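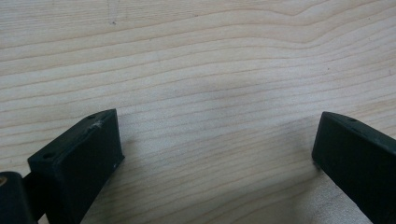

Renura has changed the way it looks after its hand-held grippers, and the shop in Larnwood is already glad it did! The tools take a beating in everyday use, and the fingers get the worst of it. On the dark pair in use at the wooden table, one finger has a whitish scuff just below the hole near its tip, a small thing that would once have been left alone until the finger cracked or stopped closing squarely. Now a mark like that goes into the log the same day, and the finger gets swapped as soon as the scuff reaches the gripping face.

The new routine takes 10 minutes per pair. Whoever has the bench opens the fingers wide over bare wood, checks both tips against each other for height, wiggles each one at the joint and runs a fingernail down the inside faces. Screws are snugged up by hand, never with the power driver (a lesson learned in October, when an overeager driver stripped nine inserts in one afternoon). The cables get a gentle tug at the tool end and are wiped down.

After the checks comes the fun part - a trial on real goods. The setup crew likes small boxes of wrapped packets for this, as the paper crumples differently every time and a finger that is even slightly out of line will fumble it.

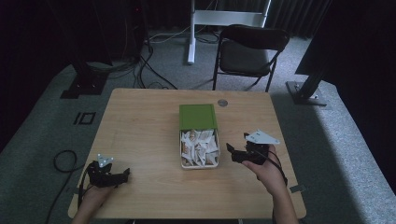
Both grippers at the table with an open box of wrapped packets, marker plates on top.

The marker plates get their own look too. A plate that has shifted on its mount throws off the position tracking for the whole session, so the crew checks that it sits firm and that the dots are clean before anyone starts work.

Spare fingers come from Agbenyega, a parts shop across town that delivered a batch of 70 in the fall. Renura has logged 157 checks under the new routine so far, and the log sheet itself has been rewritten twice to make room for better notes on wear. Tralell, which runs the same style of gripper on its own benches, has asked for a copy and plans to try the routine next - with its own box of packets, of course.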